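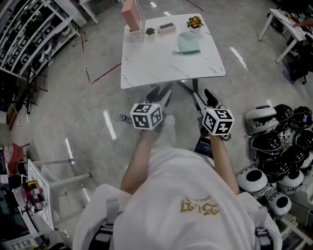 Imogen Tarrant

The harness pinched. I'd told myself I wouldn't whinge about it, and I lasted until the second buckle.

"Too tight?" said our coach.

"Nah, it's good," I said, and breathed in through my nose like a horse.

It was Friday, the November round was coming up fast, and our robot still couldn't pick up a glove. I want to be clear that it was a very ordinary glove. Pale teal, soft, a bit like an oven mitt, the kind of thing my nan would keep on a hook. Kallivex (that's the robot, we voted, I lost) could manage a box. It could manage a pot plant if the pot was heavy enough. But give it anything floppy and it sort of patted the thing, like it was checking for a pulse, and then went off and held up two fingers full of air.

So I was the teacher now. One gripper in each hand, a big patterned cube stuck on each of them, and the marble-look table in front of me set up like somebody's hallway. Pink box at the back in its holder, little succulent, yellow flowers in the corner. And the glove, right near the front, waiting.

"Pick it up, put it down, step back," said our coach. "Slowly. You're not late for a bus."

I have been late for a bus my entire life. That's how I move. The first go, I snatched at the glove so hard that I got the glove and very nearly the succulent, and from behind me came the sound of our programmer putting her forehead down on a desk.

"Is that one usable?" I asked.

"It is if we want a robot that steals," she said.

We were called the Roswood Rollers, which was a leftover name from the years when the club built little wheeled things that pushed blocks about. There was a photo in the hallway at school of the old team with a trophy, all of them squinting into the sun. The trophy had come from beating Rankin. Everyone at Roswood could tell you about beating Rankin, including people who hadn't been born. We hadn't beaten them at anything in the time I'd been there, and that included the sausage sizzle.

I did it again. And again. After a while you stop thinking of them as grippers and they're just your hands, only dumber. I learned that you can't come at cloth from the top, you've got to slide one finger in under the fold and sort of pinch up from there, and that if you let your wrist go soft it all works better. I'd never once noticed my wrist before. I went home that night and picked up a tea towel in slow motion and my brother asked if I was having a turn.

By the time we'd done 40 good ones my shoulders were on fire, and our coach wrote the number on the whiteboard and underlined it. Next to it, in her neat little capitals, she'd already written what we needed. 230.

"By when?" I said.

"Dunow."

I thought she was saying she didn't know. I stood there with my arms out, waiting for the rest of it, until our programmer lifted her head and said, "The town, you duffer. Where the comp is."

"Oh," I said. "I thought it was in Rankin."

"Rankin's where the other team's from."

"Right, yeah, I knew that bit."

She laughed, a proper one, the first I'd had out of her since the motor incident (I'm not going into the motor incident), and she got up and came round and loosened the left strap by two notches without asking. It was so much better that I could have cried. I'd been standing there for an hour with a numb shoulder because I hadn't wanted to look soft in front of her.

"You could've said," she said.

"I was being brave."

"You were being lopsided. Look at your last ten, they all drift left." She tapped the desk. "It'd have learned that off you, you know. Your sore shoulder."

I thought about that for a bit -- Kallivex out there under the lights at Dunow, leaning over to one side and wincing.

"Do we have to chuck them?" I asked.

"Those ten, yep."

Our coach rubbed out the 40 with her thumb and wrote 30. I rolled my shoulders, lined myself up with the table and went in under the fold.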